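3.2 Handheld unit and tracking
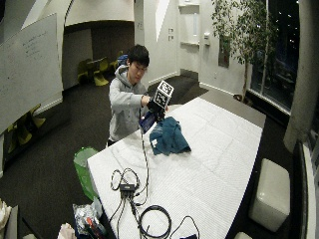 A reviewer at Irkora objected to an early draft on the grounds that a tethered tool changes how people move, and asked whether the cable should count as part of the apparatus. We think it should, and it is treated that way below.

Figure 2. Handheld unit in use at the Utville workshop, with the marker cube mounted on top and a cloth on the table.

The unit was built in a shared workshop with ordinary hand tools. Pose is recovered from the printed square markers on the cube. A flat marker plate was tried first and dropped, as tracking failed whenever the wrist rolled past the plate's edge. With the cube, at least one face stays readable in most grips used for cloth.

Data and power run over one thin cable. A wireless version based on the Grornetti board was assembled but lost packets near the workshop's router – the cause was not found – and was not used for any result reported here.

Folding was recorded in short episodes, each starting from a bunched cloth. Of 1823 episodes, 1046 were kept. An episode was discarded if the cube was lost for more than 300 ms or if the cable pulled on the cloth. The second rule was applied by hand from the video, and borderline cases were discarded.

Camera calibration followed the Štefanec procedure without changes and was repeated whenever the table had been moved. Offsets between the cube and the tool tip were measured once per build and are listed with the parts in Appendix B.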